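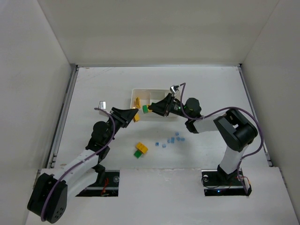 Gremthorpe Makers Club – Tool Library and Equipment Loans

Carrilho 9-inch benchtop bandsaw

Status: on the floor, bay 19
Who can use it: members with the saw sign-off
Loan: not available for loan, in-house use only
Blades: bring your own or buy one at the desk

We bought this saw in February after a long argument about whether we needed it. I was on the side that said we didn't. I still think a good jigsaw covers most of what people ask for, but the saw gets booked most evenings, so I lost that one.

What the maker says and what we found

The box says it will cut "any hardwood with ease." It won't. It cuts pine, poplar and thin plywood well enough. In maple it slows down a lot, and if you push, the blade wanders and you end up with a cut shaped like a banana. Take it slow or use the big saw.

The box also says the fence is "precision locking." The fence locks at the front and drifts at the back. Measure from the blade at both ends before every cut, even if the last person swears they left it square. Yao-tsung Fung made a stop block that clamps behind the fence and helps quite a bit. It hangs on the hook next to the power switch. Please put it back there.

Dust collection is the weakest part. The port is an odd size and our shop vacuum hose only fits with the gray rubber adapter. Even then a good share of the dust lands on the lower wheel. Brush it out when you're done, with the saw unplugged.

Blades

The blade that came with it was dull out of the box. We replaced it with an Inico general purpose blade, which has been fine. We also tried a Drutside blade that was sold as lasting three times longer. Ours lost its edge in the same number of weeks as the cheap one, and it cost more. Maybe we got a bad one, but I wouldn't spend club money on another.

If you change the blade, reset the guides and back off the tension when you finish. A blade left tight all week puts a flat spot in the tires, and the tires are a pain to replace.

Not allowed on this saw

Metal of any kind, including "just a bit of aluminum"
Round stock without a cradle
Wet or painted lumber
Pallet wood, unless you have gone over it for nails

Booking

Slots are an hour long and go up on the board by the door. If you are more than 15 minutes late the slot is open to whoever is standing there. The next sign-off session is 15th November. Bring safety glasses and tie back long hair. Gloves stay off near the blade.

Problems with the saw go in the red notebook, with your name and what you were cutting.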